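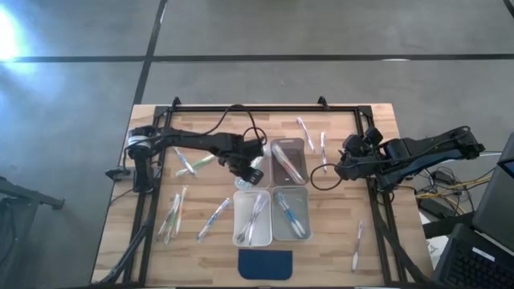 Two-bin sort: getting through a heap of towels and cloths on one table

2 min read

Quick one as I've got a wash on. This is how I get through the household linen when it's all got out of hand. Towels, flannels, tea towels, dusters, the lot. You need a table, a pair of bins and something to drink. Sunday morning is good, before anyone wants a shower.

What you need

A solid table at a height you can stand at. Kitchen worktop is fine. Floor is not fine, your back will tell you by the second armful.
Two open bins, same size. Handle holes help a lot.
Scissors. Proper ones.
A bit of tape and a marker.
Bag for the stuff that's leaving the house.

Step 1. Clear a working strip

You want room for a bath towel laid out flat, longways, plus the bins behind it. Measure with the biggest towel you own. If the biggest one hangs off both ends, fold it in half first and work with that. Crumbs off. Wipe down, let it dry properly before any clean linen goes near it.

Step 2. Set the bins

Side by side at the back, rims nearly touching. No gap. Flannels find a gap and go down it. Handles facing you so you can pull either one forward with one hand.

Left bin is keep. Right bin is rags. Swap if you're left handed, I'm told it makes a difference. Tape a label on if anyone's helping. Teresa Ní Mhurchú helped me in June and put a whole set of good hand towels in with the rags, my fault, no labels.

Don't get a third bin for "maybe". I tried. Everything went in maybe.

Step 3. One towel at a time, flat

Lay it in front of the bins, along the table edge. Flat means flat, corners out. Run your palm over both sides. What you're looking for:

- thin patches, hold it up to the window if not sure
- pulled loops. A few is ok, snip them level, never tug
- hems coming away
- that sour smell which comes back as soon as it's damp
- bleach marks (I keep these for hair dye, up to you)

Terry is easy to judge by hand. Good stuff still feels nubby all over. Once it goes smooth and shiny in the middle it's stopped drying anything and it's a rag.

Keep the bins close behind, with only a little bit of table showing between them and the towel. Saves reaching. Sounds fussy but you'll do it a lot of times. 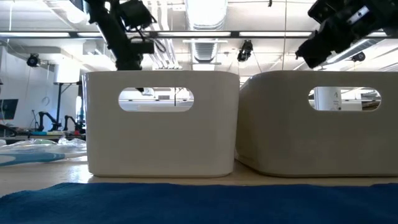
Step 4. Fold for the keep bin

Bath towels: long edges to the middle, then in half, then thirds. Fold facing out. Hand towels just thirds and thirds again. Flannels in half, in half, stack them.

Stand them up in the bin on their ends, like files, instead of piling. You can see what's there and the bottom one gets used now and then. Tea towels I roll. Deirdre Ó Dubhghaill says rolling is for swimming bags only and we have agreed to leave it there.

Don't fill past the rim. If it's bulging you're keeping too many. Go back thruogh the hand towels first, always too many hand towels.

Step 5. Cut the rags there and then

Do not put this off. An uncut rag is a towel again by Wednesday, somebody will dry themselves with it and put it back in the airing cupboard.

Cut off the thick hems and the woven band. Halve, halve again. Terry sheds when it's cut so give the pieces a shake outside, then wash once on their own before they touch anything dark. Clean the machine filter after. Really do.

Step 6. Put away

Keep bin goes straight to the cupboard, bin and all. Rags under the sink. Leaving bag by the front door, or better in the car. Animal shelters often want old towels, ring first and ask wheter they're taking any.

Bits and bobs

Still smells after a hot wash? Skip the softener, wash again, dry it outside. If it smells after that it's a rag.

Odd ones with no set: keep if they're good. Guests don't mind.

How often: when the cupboard door won't shut.

Right, machine's finished.

Related

Folding a fitted sheet without swearing
Airing cupboard shelves: what goes where
Tea towels, how many is too many
Taking a stuck label off a storage bin
Moving house with only two laundry loads clean

Contact | © Stiten Home Notes | Back to top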